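[Hallness-shopfloor] Re: can they do the boring jobs yet or not

From: Mei Kincaid
To: Hallness-shopfloor list
Time: 9:42 pm

Umut Güler wrote:

Hi all,

Went to the Zellex open day in July and came home with the brochure and a headache. Question for the list. We've got a joinery shop, 17 people, and what I can't get anyone to do is the rubbish at the end of shift. Sweep under the bench saw, empty the offcut bins, wipe down the glue table, clean the job whiteboard so the morning crew can write it up again. Nobody was hired for that and nobody does it properly.

The bloke on the stand had an arm folding a tea towel. It took its time but it folded it, and then he unfolded it and it did it again. When I asked could it do a shop apron with the straps on he changed the subject to financing. Their starter lease is 2,949 a month before you bolt anything to it. I can get a uni student for two hours a night for less than that and the student can also carry the bins to the skip.

So is anybody on here running one of these on chores? I don't mean welding, I don't mean pick and place, I know those work, we had a palletiser at my last job and it was a treat. I mean the stuff you'd ask a teenager to do. My wife asks the same thing about the dishwasher by the way. Same question really.

Happy to be told I'm ten years early.

Umut
Tekin Joinery

Mei again. Sorry for slow reply, been flat out, typing this standing up.

Short answer Umut: some of it, sort of, not at the price you were quoted. Longer answer below, skip if busy.

We've had two arms going at Rimby since autumn. Neither was bought for chores. But Muammer Soylu (nights, he's on this list, he can correct me) had the same thought as you and we've spent a fair bit of time teaching them household-y jobs on the side. Going through your list.

Sweeping. No. Or, a floor machine will do the open areas, has done for years, but under the bench saw is where all the muck is and it won't go there. Cables, legs, that bit of dowel that rolled away. Ours got itself wedged twice in the first week and we went back to a broom. Fixed arm can't reach the floor in any useful way.

Offcut bins. No. Weight's not the issue, it's that a bin is never the same bin. Stuff sticking out the top, liner half off. A person doesn't even notice they're working round that. Ask me again in a few years.

Glue table. Maybe. Flat surface, same place every night. It'll push a cloth back and forth all day long and look very busy. What it's bad at is knowing where the glue still is. It does the pattern it learned and stops, and if there's a skin of dried stuff in the corner it goes over the top of it exactly as hard as it goes over the clean bits. Ayten Uysal tried a stiffer pad and more downforce, which helped, and then took some of the finish off so be careful with that. I'd still send a person round after.

Tea towels. Yep they can all do tea towels now. Everyone's demo is a tea towel. Flat square thing, no straps. We tried an apron ourselves after your message, purely out of nosiness, and the straps ended up under it, over it, and once round the wrist of the arm. Muammer was very happy about that for some reason. Your instinct on the stand was spot on.

Dishwasher. Tell your wife loading is nearly there if you own only one kind of plate. Unloading is better than loading. Glasses make me nervous. Orhun Karabulut at our end has one putting mugs on a shelf and it's good at it, right up untill somebody leaves a spoon in one.

Whiteboard. OK this is the one I have real opinions on, it's what we've put most of the hours into. On paper it's the ideal chore. Board doesn't move. It's flat. Ink's dark, board's light, even a cheap camera should know the difference between done and not done. We logged 2,091 tries over the winter, all sorts of boards, different people's handwriting, fat markers and thin ones. I thought we'd have it sorted in a fortnight. Ha.

What gets you is shine. A glossy board under shop lights is half mirror. You get bright streaks where the lights bounce and grey shadows where the arm itself is in the way, and the arm moves so the shadows move. A wrist camera is looking past its own fingers the whole time too, so there's always something big and blurry between it and the ink. People underestimate that one. A person leans to the side and looks again. The arm doesn't lean unless someone's taught it to.

Also the small stuff. Big long strokes are easy, any old wiping motion goes through them. It's the dots and dashes and the little curl off the end of a letter. Easy to miss, and your morning crew will see every one of them. Is that a decimal point or did someone's pen slip? In a joinery I'd guess that matters a lot.
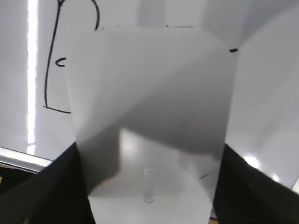 And the edges, forgot the edges. Metal rim, different height from the board, cloth catches on it. We now tell it to stay a hand's width in from the frame and accept a dirty border. Which is fine, people stop writing there after a while.

Best stretch we've had was 90 minutes of board jobs without anyone stepping in. Best, mind. An ordinary night has Muammer walking over every so often to re-seat the cloth or shove the board back square. So when you ask is it doing the chore, well, it's doing it the way my nephew does it. You're in the room.

On money. The lease figure sounds right for Zellex but you don't need that tier for wiping. Ask for the smaller arm without the vision package and put your own camera on. Also ask what a spare set of fingers costs, before you sign not after. And who pays when the pads wear, ours go quicker than the brochure says. Get them to bring it to YOUR shop with YOUR board and YOUR lights on, at end of shift when it's dusty. If they'll only do it at theirs then you've had your answer.

If it was my money I'd hire the student. No question, this year anyway. The student does the sweeping, the bins, the glue, the board, tells you when the skip's full and that the back door was left open. If you still want an arm, get one for something dull and repetitive in the day (drawer fronts? sanding?) and let it have a go at the board at night as a bonus, so you're not relying on it.

Where I might be wrong: it's moving quick. Eight months ago ours couldn't pick up a cloth off a flat bench reliably, kept pinching the bench. Now it gets it most times, even bunched up. Orhun reckons the apron will fall by next winter. I've got a slab of beer against him on that.

Anyone else running wiping or tidying jobs pls chime in, esp if you've beaten the glare. We've tried matte film over the board, works for the camera, horrible to write on, and the marker ghosts into it. Tried turning off the row of lights over the board, then the night crew couldn't read the job numbers. Haven't tried a polariser yet, Ayten has one on order.

Umut if you're ever over this way come by after six and watch it for an hour. Bring an apron.

Got to run, the compressor's doing its noise again.

Mei
Rimby workshop, nights mostly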